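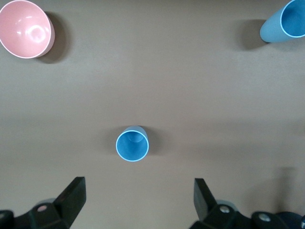 The Londunell Patrol Boat Agreement is a defence procurement treaty covering the design, construction and upkeep of a class of inshore patrol vessels. It is usually called the Londunell Agreement, after the harbour town where it was signed.

Background

Replacement of the older Favent-class boats had been under discussion for several years before talks began. The Favent hulls were built for sheltered water and spent long periods in dock for repairs to their plating. A departmental review recommended a joint program with an overseas designer, with the boats to be built at home.

Terms

The agreement has 28 articles. It names Drivton as the lead shipyard and Siregar as the supplier of engines and steering gear. Drawings and technical data are held by both governments, and neither may pass them to a third country without written consent. Disputes go first to a joint steering group and then to ministers. There is no provision for outside arbitration.

An annex on labour requires Drivton to employ up to 500 people at the peak of construction, including apprentices. Another annex deals with security clearances for visiting staff.

Parliamentary review

The treaty was tabled in May and referred for public inquiry. The inquiry received 93 written submissions, most of them about local jobs, the cost of spare parts and the term of the maintenance contract. Hearings were held in the capital and at Londunell.

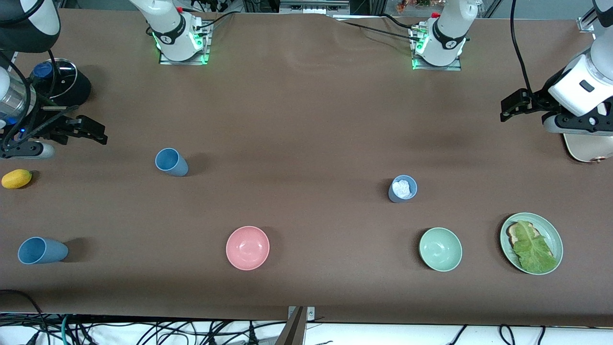
One submission argued that the data clause was too narrow, and that a navy which cannot alter its own drawings will be paying the designer for every change until the last boat is scrapped. The department replied that minor changes were already allowed under Article 9. The final report supported ratification but asked for the clause to be reviewed after delivery of the first vessel.

See also

Favent-class patrol boat
Drivton shipyard
Treaty tabling procedure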